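# Gripper stations at Jinau: questions from the floor

Last updated in August. Questions go to Birthe Thorlacius in the planning office or in the box by the time clock. New answers are added at the bottom of each section.

## Jobs and hours

**Is anyone losing their job over this?**

No. The agreement covers all 106 people on the packing and returns floor, and it runs for 18 months from the day the first station goes live. Nobody can be let go during that time because a station took over their task. What happens after that has not been negotiated yet, and we won't guess at it here.

**Will my hours change?**

For most people, no. The late shift in returns will start at 2:30 p.m. instead of 3:00 p.m. so that there is a proper handover at the stations. The extra half hour is paid.

**Does my pay grade change if I work at a station?**

Station operator is one grade above packer. You move up when you have signed off on the training, and you stay there if you rotate back to the tables.

**Can I say no?**

Yes, for the first round. Station work is by sign-up. If there are too few names, Oduor Rotich will talk to each crew before anyone is assigned.

## The work itself

**What will the stations do?**

Three stations will pick up returned parts from a bin, turn them so the label can be read, and set them down on the belt. Opening boxes, checking for damage and deciding what goes back to stock all stay with people.

**What does an operator do all day?**

You load bins, clear stuck parts, and deal with whatever the station sets aside. You also mark bad grips on the screen. That last one takes a few seconds each time and matters more than it sounds, as Hultus uses those marks to decide which grips need more work.

**Why is so much of it being tried on a computer first?**

The gripper movements are worked out in simulation before they are loaded onto a station. A bad approach there costs nothing, and the floor can keep running. The views on the operator screen are rendered from behind the gripper, with its two fingers pointing up into the space ahead. They do not look like our building and were not meant to.

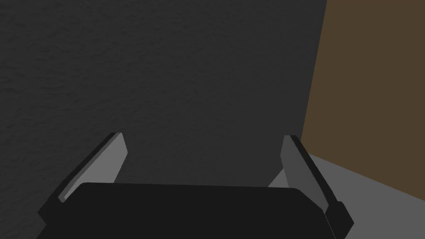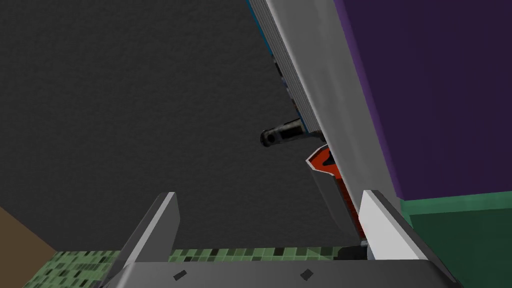 Chepkoech Temba wrote back that simulated grips are fine as far as they go, but the parts that cause trouble in returns are the oily ones and the ones with tape hanging off, and she wanted to know who decides when a grip is good enough for those. We took this to Hultus. The answer is that returns decides. A part type goes live only after a crew lead has watched it run on a real station and signed the sheet. Oily parts are not on the list and will stay with the tables for now.

**How many part types are we talking about?**

The catalog has 468. The list of approved types is posted by station one and will be short at the start.

**What if the station drops something?**

It stops and a yellow light comes on. Wait for the light to go steady, open the gate, pick up the part and put it in the gray tote. You don't have to fill in a damage form. Drops are logged by the station and are not counted against the operator.

**Will it set the pace for us?**

The station has a speed setting and the operator can turn it down at any time – no code, no call to the lead. There is no hourly target for stations during the first months.

## Safety

**Can I reach in while it is running?**

No. Opening the gate cuts power to the arm. Do not lean over the side panel, and do not hold the gate switch closed with anything. If a gate switch is faulty, shut the station down and call maintenance.

**Gloves or no gloves?**

Gloves when handling parts, as now. Take them off for the screen.

## Training

**How long does it take?**

Two half days on paid time, then a week alongside someone who is already signed off. Othmane Ghoneim runs the morning group and Dennis Catterall the evening group.

**I'm not good with computers. Is that a problem?**

The screen has four buttons and you will not be programming anything. If you can use the label printer, you can use this.

**Is there material in other languages?**

The operator sheet is ready in English and Spanish. Ask Birthe if you need another one – she has a short list going to the translator.

## Data

**Do the stations record us?**

The cameras point at the bin and the belt. Hands can show up when you load a bin. Pictures are kept for 30 days and are not used for discipline. That is written into the agreement, section 3, and a copy hangs in the break room.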